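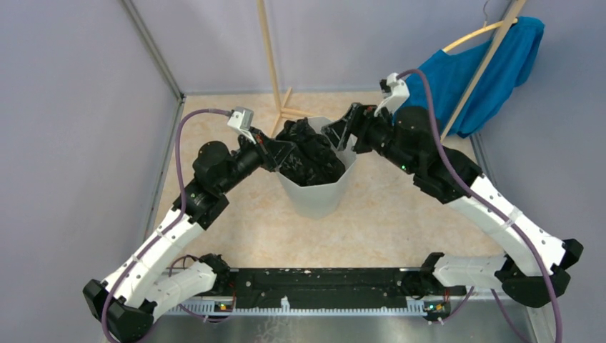 Aug 3, 2020

Again I came home late from Kastbridge, and again there was laundry waiting for me, so all evening I am thinking about the same question: when will a machine do this instead of me? At work we ask it in a more serious way, but it is the same question. The cell has two arms, a white bin with black cloth in it, and a blue garment on a wooden hanger, and I think my grandmother would laugh at how much equipment stands around so little laundry. She could empty a full basket while she was scolding three grandchildren. With both grippers at the bin, one from each side, I still cannot tell you with confidence which piece of the cloth is an edge and which is only a fold. If I cannot tell, how should the arms know it?

Ekow Tsikata thinks I am too pessimistic. We talked about it at lunch, over his rice and my bread. He says that dishes will be first, then floors, then clothes, and that he will see all of it before he retires. I said floors are already done, more or less, if you have no carpet with fringes and no cat. He has a cat. We did not agree about dishes either. A cup has the same shape in the morning and in the evening. A shirt has a new shape each time you drop it, and I believe this is the whole difficulty, although Ekow says I repeat it too often.

In July I wrote here that the hanging would be easier than the folding. I want to correct this. A hanger must go inside the neck without pulling it wide, and the shoulders must sit even. I tried it at home with my eyes closed, to understand better, and I needed 45 seconds for one T-shirt. With eyes open, I don't know, I never measured.

Boonmee Srithong was before at Prillon, where they sort returned clothes. She told me that 19 people stand at those tables on one shift and that the managers ask every year if some machine can take over. Every year she said to them: the boxes yes, the tape yes, the clothes not yet. I asked her if she would still say this now. She thought for a long time and said "not yet, but I would say it more slowly."

I liked this answer and I write it down so I do not lose it.

Tomorrow I must order more cable ties and answer the letter from Wurkham. Also call Mother. The wash is finished now, I hear it beeping, and I have to go and hang it up.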